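Please Let Me Finish the Form on Paper

Oct 23, 2020

In August I went to the town office in Sinden to renew my parking permit. For seven years I did it in the same way. I took the form from the counter, I wrote my answers, I paid, and I went home. This time the counter was still there, but the forms were gone. A sign told me that all requests are now made in the Drillow app.

I am not against apps. I use one for the bus and one for my bank, and I am happy with both. But I have been thinking about this sign for two months, and I believe the town made a mistake.

When I fill in a form on paper, I can see all of it before I begin. I know that there are two pages and that on the second page they want my plate number. If I don't understand a word, I can leave the line empty and ask the clerk. For a person who learned English as an adult, this is very important. The app shows me one question and hides the next. It did not accept my street name, and it did not say why. After three tries it sent me back to the start, and everything I had written was lost.

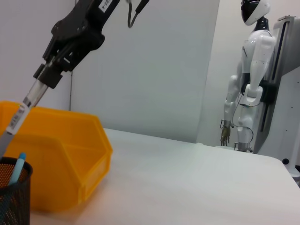
The town says that paper is expensive. In the budget report I found the number: printing and storage of forms cost $657 last year. I read this line twice. It is less than what the town paid for the new flower pots in front of the library, and I like the flower pots too, but I think a form helps more people.

The other argument is speed. It may be true that the app is quicker for somebody who has used it before. My neighbor is 80 and he does not own a smartphone. He asked his daughter to come from Grinier to help him, a drive of more than an hour. Nobody at the office puts this hour in the report, so on their side the service became faster.

I also miss the clerk. She would look at my form and say, "You forgot to sign." It took her two seconds. The app told me "Error 187" and gave me a link to a page that was empty.

My proposal is small. Keep the app for those who want it, and put a box of paper forms back on the counter. The clerks are still sitting there, and they still have pens. I wrote this to the office in a letter, with a stamp, and I am waiting for their answer.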